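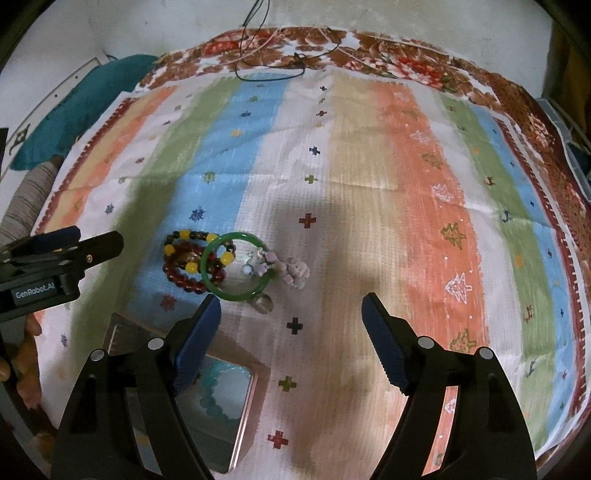 Sorting a jewelry box is a job I put off every year until the drawer won't close, and then I wonder why I waited, because it's a lovely way to spend an afternoon (with tea, if you can keep the tea well away from everything). The first thing you need is a big soft surface where nothing can roll off and vanish. I use the bed. Spread a cloth over it that you don't mind staring at for a few hours; my striped one with the little Christmas trees is cheerful, and the dark red beads and the green jade bangle show up on it nicely. Clear things are harder to spot against a busy pattern, so keep an eye on your glass rings!

## Before you start

Gather these and put them within reach:

- a soft dry cloth, plus a second one slightly damp
- small zip bags or a divided tray
- a hand mirror
- spare elastic cord and a pair of scissors
- a saucer for loose beads

Close the door if you have a cat. Ours is called Cletus, and he once carried a bracelet as far as the laundry room before I caught up with him.

## Step 1: Tip it out gently

Don't upend the box. Lift out the heavy pieces first, the bangles and any carved stone, and set them down on their own patch of cloth. Then bring out the bead bracelets one at a time, and leave rings and tiny figurines for last. Jade is tough, but it can still crack if it's knocked against another hard piece, and carved crystal chips at the thin parts, so I like a hand's width between them once I've got everything spread out.

## Step 2: Make your piles

I sort by how a thing is made before I think about how often I wear it. Strung beads go together, solid bangles together, rings together, and anything that's only for looking at goes in its own group. It's perfectly fine if the piles run into each other for a while. Mine always do.

## Step 3: Check every string

Hold each bracelet up to the window and stretch it just a little. If you can see fuzzy elastic between the beads, or there's a gap that didn't use to be there, put it aside for restringing. My neighbor Henrik Schmieder, who strings beads for half our street, taught me to run my thumb along the inside to feel for rough holes, and I've saved more than one bracelet that way. A loose bead with no bracelet goes in the saucer. Give it until February before you decide you'll never find its home.

## Step 4: Wipe, then wait

Use the damp cloth on jade and glass and follow straight away with the dry one. For amber, or anything you suspect might be amber, stick to the dry cloth and skip cleaning sprays altogether. Let everything rest on the bed for 50 minutes or so before you bag it. I usually go and start supper.

## Step 5: Try things on

Yes, this is a real step! Prop up the mirror and put on the pieces you'd forgotten about. If something pinches, or you take it off right away, it can go in the give-away bag.

## Step 6: Put it all back

Heavy pieces on the bottom, bead bracelets laid flat in loops, rings in a little bag of their own. Figurines do best wrapped in tissue, or out on a shelf where you can enjoy them. Then shake the cloth out over the bed, not over the floor, and check the folds for rings before it goes in the wash.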